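Pramine Coming Out Conversation Cards

Sold by Endus Paper Goods

I came out to my parents over a plate of cold fries at 19, and I had practiced exactly one sentence. After that sentence I had nothing! So when I started putting this deck together, I wrote the cards I wish I'd had in my back pocket - the openers, the follow-ups, and the ones for when everybody goes quiet and somebody starts wiping down the counter.

You get 50 cards in a box that fits in a coat pocket. 47 have a prompt on them and the rest are blank, so you can write your own (please do, mine can't cover your grandmother). They're sorted into 4 colored sets: telling someone, being told, talking with brothers and sisters, and the weeks after.
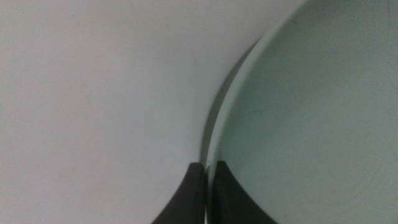 Round dish in pale mint green, on a white surface.

The cards don't assume you're a teenager. I've heard from people who used them in their sixties, and from a mom who kept the "being told" set by her bed for a week before her kid was ready to talk. They don't assume you're gay, either. There are cards for bi, trans, nonbinary and ace folks, plus a bunch for people who are still figuring it out and would like to say so without being handed a label.

The stock is thick and matte, from the Cirnetti mill, and you can write on it with a regular ballpoint. Gel pens smear a bit, so give them a minute. The typeface is Mudaliar, set bigger than in my first printing, after a lot of you told me you were squinting (sorry about that).
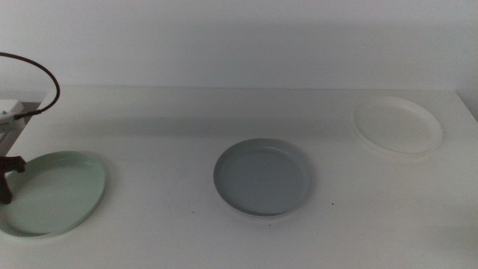

Do I have to use the cards in order?
Start wherever you like. The sets are only there to help you find things, and plenty of people pull out two or three cards and leave the rest in the box.

The second printing went on sale Nov 16, 2021. Orders ship flat in a plain brown mailer with only "Endus" on the return address, and the packing slip just says "card set." If your box shows up crushed, write to me and I'll send another one.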